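Wimimbridge Playhouse - Progress Report to the Funska Fund
Second period, October

We're well into the new season of The Listening Room, our podcast and live talk series on regional theater, and we're thrilled with how it's going! Your grant paid for the sound booth, the part-time editor and the first run of live tapings, and all of it is in use.

Episodes
Six episodes are out. The most popular so far is the one on touring puppet companies, with 598 full listens (the best episode last season got 300). The two-part talk on understudies came out longer than we planned, but the letters we've had about it are wonderful, so we left it alone.

Live tapings
We held 3 tapings in the Neves studio, which seats about 30. Two were full. The third clashed with the Pinen school musical and we should have checked the calendar - next time we will.

Spending
The booth came in under budget. Travel for guests ran over, mostly train fares, and we'd like to move the booth savings across to cover it. The form is attached.

Still to do
Transcripts are behind. Four of the six are finished and the rest should be up before the next report. We've also started recording stage managers for a backstage special, and the first interview is a joy - the story of the stuck trapdoor alone fills ten minutes.

The next taping is at 7:30 p.m. in the studio, and there are seats for anyone from the Fund who'd like to come.

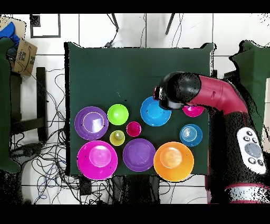

Page 3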